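Galería: taller de manipulación con dos brazos

Club de robótica Stolteteck, grupo de los sábados

El grupo de manipulación lleva desde noviembre trabajando con dos brazos sobre una misma mesa. El proyecto se llama Sondeo y tiene dos ejercicios: colocar platos en un escurridor de madera y pasar paquetes de comida entre una cesta y una bandeja. Con los platos se practica el agarre por el borde y el control de la inclinación. Con los paquetes, la apertura de los dedos y la altura de aproximación.

Participan 18 alumnos repartidos en turnos. Cada turno dura 60 minutos y tiene un responsable que apunta los intentos en la hoja común. Los platos son de colores distintos para que las anotaciones sean fáciles de seguir: verde, amarillo y gris.

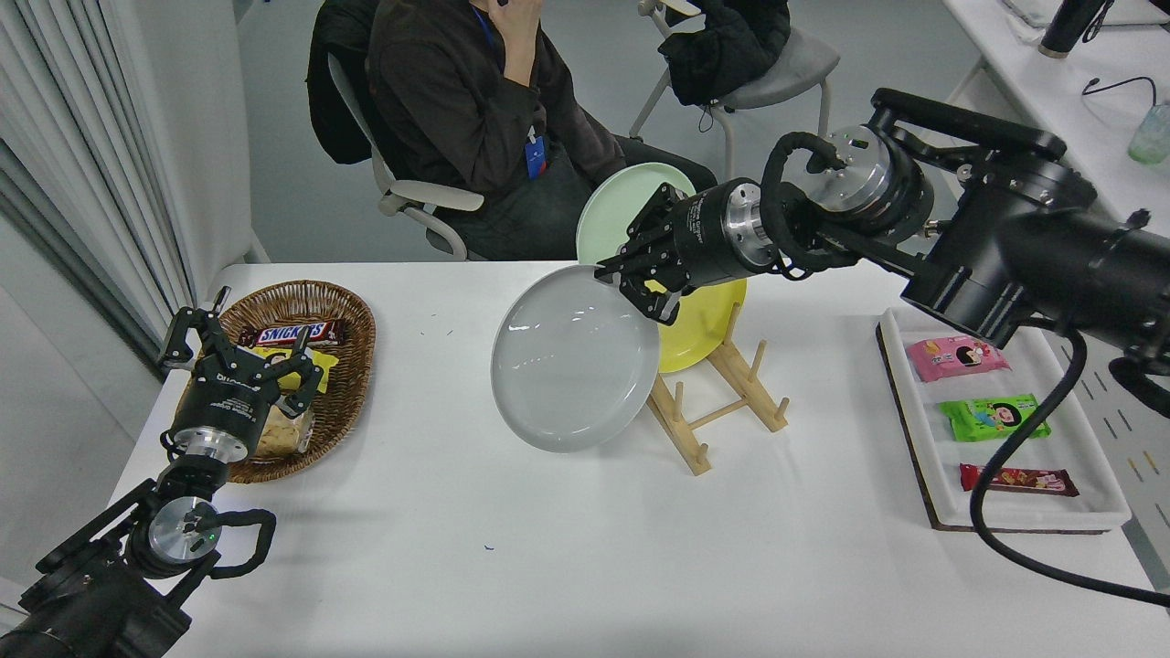

El plato gris, sujeto por el borde con la pinza del brazo derecho. El verde y el amarillo están en el escurridor.

El agarre por el borde es la parte que más tiempo ha ocupado. En las primeras semanas se probó a cerrar la pinza deprisa y el plato giraba entre los dedos. Munther Mansour propuso cerrar en dos pasos, con una pausa corta entre ambos, y desde entonces la hoja recoge menos giros. El cambio está incorporado al programa base que usan todos los turnos.

También se modificó la trayectoria de bajada. El plato llega ahora a las clavijas con una inclinación fija y solo se corrige en el último tramo. La versión anterior corregía durante todo el recorrido y era más lenta.

El brazo izquierdo se programa aparte. Su zona de trabajo es la de la cesta, y los alumnos nuevos suelen empezar por ella porque un paquete mal cogido se repite sin más. 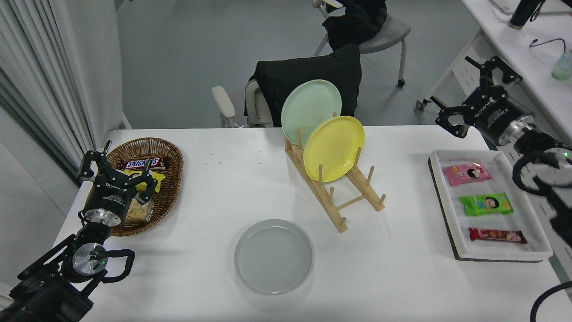
Vaida Laur comenta que, para su turno, lo difícil son las bolsas blandas: cambian de forma cada vez que se sueltan y el punto de agarre apuntado el día anterior ya no sirve. Pide que se dedique una sesión entera a ese tipo de envase antes de pasar a mover los dos brazos a la vez.

La propuesta se ha aceptado y la sesión se hará antes de la muestra de Bernska. Se prepararán alrededor de 24 intentos por turno, todos con bolsas, y se compararán dos alturas de aproximación. Quien quiera probar una tercera puede hacerlo al final, si queda tiempo.

Entre un intento y otro hay que devolver el escurridor a su posición. El programa parte siempre del mismo punto y un desplazamiento pequeño en la base se nota mucho en las clavijas.
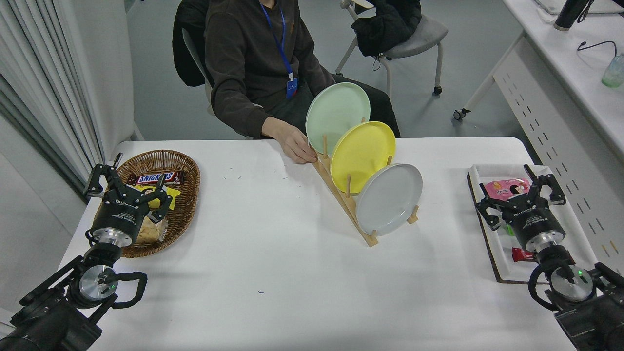
Para la muestra se ha pedido además que cada turno explique su parte del programa en voz alta, sin diapositivas. Los textos se ensayarán el sábado anterior, al terminar las prácticas. El grupo de Sauerland presentará su propio ejercicio el mismo día, en la mesa 2.

Los programas de cada turno y la hoja de intentos están en la carpeta compartida del club. Las plazas para el próximo trimestre se piden en la secretaría, de lunes a viernes por la tarde.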